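3.2 Container layout

The sorting task used two open plastic containers, one blue and one red, set out on a white tabletop against a plain white wall. The layout was adapted from the Plindis tidying protocol, with colour as the only cue to where an item belonged. Each session comprised 25 trials.

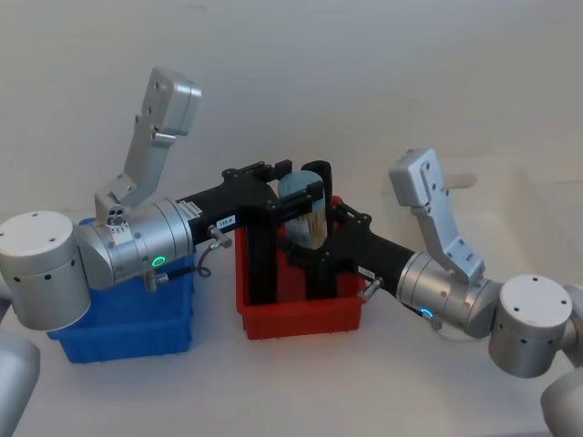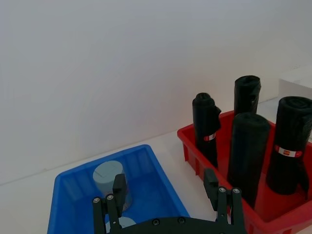
Figure 4. The blue and red containers on the white tabletop, blue to the left of red in both views.

Items were placed one at a time, and a trial ended after 40 seconds whether or not the item had been put away. Placement was scored by container alone – the position of an item within it was not recorded. Nine sessions were repeated in October after a change to the scoring sheet, and both sets of scores are reported in Section 4.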